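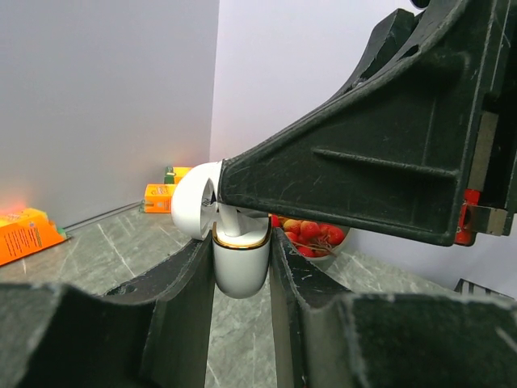

Scuffed green-black plastic, with fine scratches at the squared-off tip.

The Second Life of Scratched Plastic

Most people in Flernness throw out a plastic thing once it looks tired. A chair goes chalky, a tray picks up gray lines, and out it goes, even though it would hold up for years more.

The repair shop on Mladenović Street sees a lot of these things before they reach the dump. It opens at 8 in the morning, and by noon the counter is full of blender lids, drawer fronts and garden chairs. About half the work is cleaning. Warm water and dish soap take off more than owners expect, and a soft brush gets into ribs and corners where dust sits.

Scratches are harder. Light ones can be sanded out with fine wet paper and then polished, but the shine never quite matches the area next to it. Dark plastic shows every mark. On a matte piece the shop usually leaves the marks alone and tells the owner so.

Cracks are worth fixing. The shop uses a two-part glue called Broline, which needs 30 minutes before anyone can handle the part and a full night before it carries weight. A glued chair leg costs less than a new chair, though the gap is small on cheap sets.

Over in Gultevo, the town dump now keeps a shelf by the gate for plastic goods that still work. In December it held nearly 100 items, mostly storage bins and toys. People may take what they like. Anything left after 30 days goes to the shredder.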